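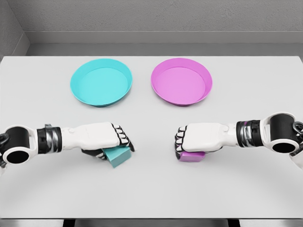

Chapter 4
Comparing Hands and Grippers on a Common Task

4.1 Purpose of the chapter

Chapter 3 treated the arm as a chain of joints that brings a tool to a pose. The tool itself was left as a point. In this chapter the point is replaced by a real end effector, and the question becomes how to decide between two of them when both can be bolted to the same wrist.

Data sheets do not settle the matter. A maker may list grip force, stroke, mass and closing time, but each figure is taken under its own conditions. A parallel gripper rated for a high force may still drop a small block if the pads meet it at an angle. A hand with many joints may hold the same block well and then fail to let go of it cleanly. The only fair basis for a choice is a task that both devices attempt under the same rules.

4.2 The sorting task

The task used throughout the chapter is two-arm color sorting. Two plates of different colors are set side by side on a plain table. Each arm picks up one block and places it on the plate of the matching color. A trial counts as a success when both blocks rest fully inside the rims and both hands are clear of the blocks. A trial that runs past 90 seconds is stopped and counted as a failure.

The task is simple on purpose. The plates are wide compared with the blocks, so small errors in arm position are forgiven. What remains is mostly the behavior of the end effector: how it closes, how the block shifts as it is held, and how it opens.

4.3 Devices under test

Three end effectors are compared.

Senow – a parallel gripper with two flat pads and a single motor.
Arkus – a three-finger gripper with linked joints.
Lahlou – a hand with four fingers and a thumb, driven by tendons.

All three run under the Astevov controller with the same arm gains and the same approach path. Only the closing routine differs. Each device is given 3000 simulated trials, with the starting position of the blocks drawn at random, followed by a shorter series on hardware. The simulated set is large enough to show rare failures. The hardware set is used to check the contact model, as described in Section 4.6.

4.4 Terms

Grasp: the state in which the block is held by contact forces alone, with no support from the table.
In-hand shift: the change in block pose, measured in the hand's own coordinates, between closing and release.
Release error: the distance from the commanded drop point to the center of the block at rest.
Occlusion: loss of sight of the block behind the fingers or palm. Closed hands suffer from it more than parallel jaws do, and a controller that relies on an overhead camera must then estimate the block pose from joint readings.

4.5 Before you begin

The reader should be able to write the wrist pose as a 4 by 4 transform and to compute a friction cone for a point contact. Both are reviewed in Appendix B. The 13 problems at the end of the chapter assume the trial logs are at hand; problems on release error also need the plate dimensions listed there.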